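Collecte de vêtements : faut-il vraiment croire aux chiffres ?

Le prestataire Tivora nous annonce 1745 kilos de textile récupérés dans les bornes du quartier depuis novembre. Très bien. Sur ce total, 218 kilos auraient été remis en vente. Et le reste ? Le bilan parle de « valorisation », mot commode qui peut désigner un chiffon d'atelier aussi bien qu'un voyage en conteneur.
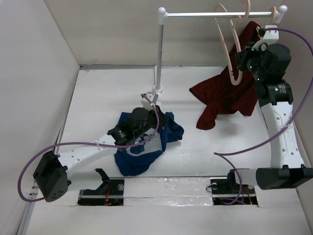 Nous avons posé la question deux fois. La première réponse renvoyait à une brochure, la seconde à la même brochure. On y lit que la filière Stellura « donne une nouvelle vie à chaque fibre ». Chaque fibre, vraiment ? Un tee-shirt en coton mélangé, taché sous les bras, on demande à voir.

Quant au bon d'achat promis aux donateurs, il pousse surtout à racheter du neuf. Drôle de façon de vider les armoires.
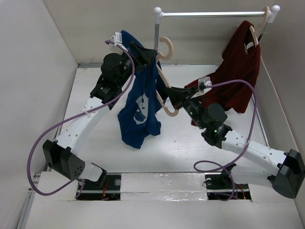 Club Consommation et Réemploi, section Giáp

En attendant mieux, la bourse aux vêtements reprend le 21 janvier 2018 dans la salle habituelle. Dépôt le matin, vêtements propres, 2 sacs par foyer au maximum. Les invendus sont à reprendre le soir même : nous ne les mettrons pas dans la borne.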